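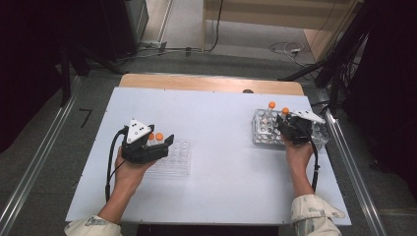 Moving test tubes from rack to rack, two at a time

I love a tidy rack. If you have a box of capped tubes to shift from one stand to another, a little setting up makes the whole job a pleasure, and it suits a kitchen table as well as a proper bench.

What you need

Two clear plastic racks (mine are one low and one tall), your capped tubes, and a plain white board big enough for both racks. The board is my favourite bit! Clear plastic vanishes against wood grain, but on white you can pick out the holes much more easily.

Setting up

Put the board down first and push on each corner. If it rocks, slide a folded cloth underneath. Stand one rack on the left and the other on the right, with a good hand's width between them, and turn both so their rows run the same way.

Check that the tubes fit the second rack before you start. I once got through 90 of them before finding the last row was too tight – Branwen Morgan still brings it up.

Moving the tubes

1. Tighten every cap.
2. Start with the row furthest from you, so you never reach over tubes you've already placed.
3. Grip just under the cap and lift straight up. Tilting makes the tube catch on the rim of the hole.
4. Once you're comfortable, try two neighbouring tubes together. Keep the caps level and lower both slowly until they touch the bottom.
5. Fill a whole row before beginning the next.

If a tube sticks, give it a small twist and try again. With orange caps it's wonderfully easy to spot one sitting too high – crouch down and look along the row.

Labels should all face the front. Do them as you go, or you'll be there until Saturday.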